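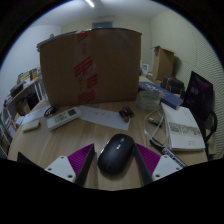 I handed in my notice in January and my last day was at the end of the next month. I had been at Ansari for 17 years, which is longer than I have lived in any one house. People keep asking how it feels, so I thought I would write it down once and point them here.

Mostly it feels like admin. There was a form for the pension and another for the parking permit. My inbox had 571 unread messages in it and I read perhaps a third before giving up on the rest. Homa Akbari, who is taking over my accounts, asked me for a handover document. I sent her 2 pages and she sent back a list of 118 questions. Fair enough. I answered most of them over a week of evenings, and found out in the process how much of my job I had been doing from memory.

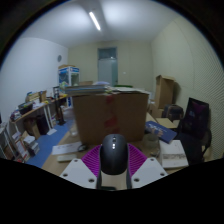
A brown box on the desk, taped down the middle.

The leaving do was at the Turkish place by the station. Sutrisno Yusof made a speech and got my start date wrong. I was given a voucher and a very nice fountain pen -- I have not written with one since school and I am enjoying it. Yasaman Mazandarani cried a bit, which set me off as well.

The first week at home I got up at half six every day, as if for the train. By the second week it was eight. I have cleared the gutters and been to the dentist, and I have started walking to the reservoir and back before lunch. It takes an hour and a quarter if the path is not flooded.

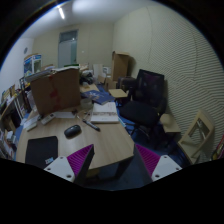 Desk with the mouse and a pen.

Money is the part I think about at night. We worked it out before I resigned and the sums are fine until next spring, provided the boiler holds on. After that I will need something, even if it is only part time. Mahtab Soltani has mentioned some bookkeeping at Cludow, three mornings a week. I said I would ring her once I had had a proper rest. I have not rung her yet.

I do miss the canteen soup, and the walk back from it with whoever was about. I don't miss the quarterly figures at all. My sister is coming to stay for a few days next, so the spare room needs painting before then -- the tin is in the hall and I still have to buy a roller.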